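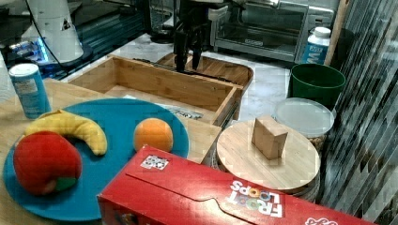 Guides > Skakirari Teach Kit > Showing a task by hand

Showing the robot a task is the best bit of owning one, and you can start on the very first day! Pick a job with a clear beginning and end. Fruit makes a lovely first set of objects, and with the gripper over the open bamboo box and a toy apple, banana and orange on the blue plate, "put the fruit in the box" is a task anyone can follow.

Before you start

Keep the remote handle charged. Clear a path for your own elbows too -- you will be looking at the gripper, not at them.

1. Hold the handle level and press Follow. The arm now copies your hand.
2. Open the gripper fully and bring it over the first object.
3. Lower slowly, close, and wait for the click in the handle.
4. Lift, carry, let go. Press Mark.
5. Repeat for 8 runs, moving the objects a little each time.

Note: Small wobbles are fine. Torben Petersen in our Lisum workshop leaves his in, and the robot copes very well with them.

CAUTION: Never reach under the arm while Follow is lit.

Long, thin objects

Once fruit feels easy, try a rod. Switch to the wrist view and line up before you go down.
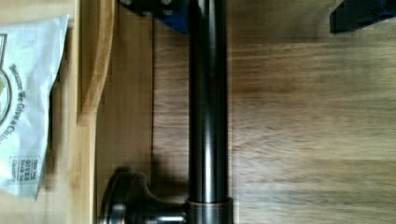 Wrist view: fingers wide apart, rod between them but nearer the left finger.

6. Shift sideways until the gap looks equal on both sides.
7. Close at half speed. Shiny metal can slip, so grip again if it turns.

If a run goes badly, hold Mark for 2 seconds to delete it and have another go.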